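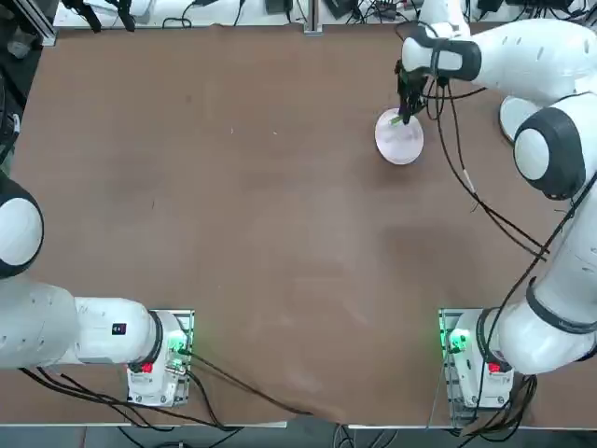 I've been teaching robot arms to do chores by hand for long enough now that I have a drawer full of little tricks, and since people keep emailing me for them I figured I'd put them all on one page. Most of it is for folks with a bench setup at home or in a shared workshop, leading the arms through a job with a pair of handles or just grabbing them and pushing. My favorite starter job is the one where a two-finger gripper brings a small thing down to a round white plate, like the green one held just above it there, because it sounds so easy and it'll show you every bad habit you've got in one afternoon!

## Clear the table. Then clear it again.

I used to leave my coffee, my screwdrivers and a roll of tape out while I was recording (I know, I know). The arm learns from whatever's in view, and if your mug is always by the plate, don't be surprised when the thing gets confused the day you do the dishes. A big plain tabletop is lovely to work on. Mine has scuffs all over it and that's fine, scuffs are good, I wouldn't sand them out.

Wipe it down with a barely damp rag before you start. No spray polish! I did that once in June with the window open and the glare was so bad by four in the afternoon that I threw out every run from that session.

## Plates

Plates slide. If the gripper comes in even a hair too low, it'll nudge the rim and off the plate goes. You'll want to stick it down with putty, and for your very first tries go ahead, but after that take the putty off. You want some runs where the plate is a bit over to the left, or closer to you, or not sitting perfectly flat. I move mine a couple of inches between every run and I don't try to be clever about where.

Matte plates are easier than shiny ones if you're using a camera up top. Melamine from the camping aisle is great, bounces instead of breaking, and you can rough up the glaze with a kitchen scrubber if it's throwing light around.

For the small things you put on the plate, raid the kitchen. Corks, wrapped candies, bottle caps, a big dry bean. Squishy is kinder to the fingers than hard while you're still learning how much squeeze you're giving.

## How to move

Slower than you think, but don't stop! This was my big one. I'd bring the gripper over the plate and then sort of hover there making up my mind, and every arm I ever taught hovered too. My friend Kamran Hassanpour watched me do it and said I looked like somebody trying to pick a chocolate out of the box. So now I do the whole thing twice with the recording off, get it in my hands, and then hit record.

- Come down straight over the plate. Swooping in from the side looks cool and catches the rim.
- Get low before you let go. Dropping from up high makes round things roll, and you'll spend your evening on the floor looking for a bean.
- Open the fingers all the way, then lift. If you open and lift together, the sticky stuff comes back up with you.
- Flubbed it? Keep going if you can fix it neatly. A few runs where you miss and try again are worth having. If you fumbled and swore and bumped the table, bin it.

And take off your sweater. A floppy sleeve on a handle will give you a wobble you can't explain for days.

## Cables, ugh

Every arm I've owned came with more cable than table. The ones up at the wrist are the ones to fuss over. They need a nice loose loop so the wrist can turn all the way, and it's so tempting to tie everything down tight because it looks tidy. Don't! Take the wrist through its full range by hand with the power off, both ways, and only then put your ties on. I use the soft hook-and-loop kind, the stuff sold for tomato plants, cut into short bits. It costs next to nothing and you can redo it as often as you like.

Whatever goes over the front of the table is going to get caught on your knee or your chair sooner or later. Adhesive hooks under the front edge, a cable on each, done. Manouchehr Azimi has his in a length of old rain gutter screwed to the underside, and I'm a little jealous of it.

## One arm or two?

If you've got 2 arms and the job only needs one, park the other somewhere off to the side and park it in the same place every time. I put a dab of nail polish on each joint so I can line them up by eye. Before I did that, my spare arm drifted a bit further into the picture every session and I didn't notice until I went back through the recordings.

When you do get to jobs that need both, practice handing something from one to the other over a folded towel. You will drop it.

## How many runs?

Everybody asks! I do them in batches of 20 and then get up and walk around, get a glass of water, bother the cat. My hands get lazy after that and it shows. For a simple plate job I don't judge how it's going until I have a good pile, and the biggest one I've done was 500, which took me most of a month of evenings. I wouldn't do that many again for a plate. I'd do fewer and mix them up more: different small things, lamp on, lamp off, blinds half down.

Label as you go. I keep a steno pad next to me and write the batch, what I was picking up and anything odd ("plate chipped," "sneezed"). File names alone won't help you two weeks later.

## Bits and bobs

Rubber bands around the fingertips give you a bit more grip on slick things, but change them often, they go shiny and useless. A strip of drawer liner under the plate is a decent halfway point between putty and nothing. Keep the stop button where your weaker hand can slap it, and try slapping it before you need to. If you wear reading glasses, wear them. I did a whole batch without mine and was setting everything down just left of where I thought.

Next page I'm going to do cloths and dish towels, as I've finally got a fold I'm not embarrassed by. If you've got a trick for picking up a single napkin off a stack, please send it to me, I'm stuck!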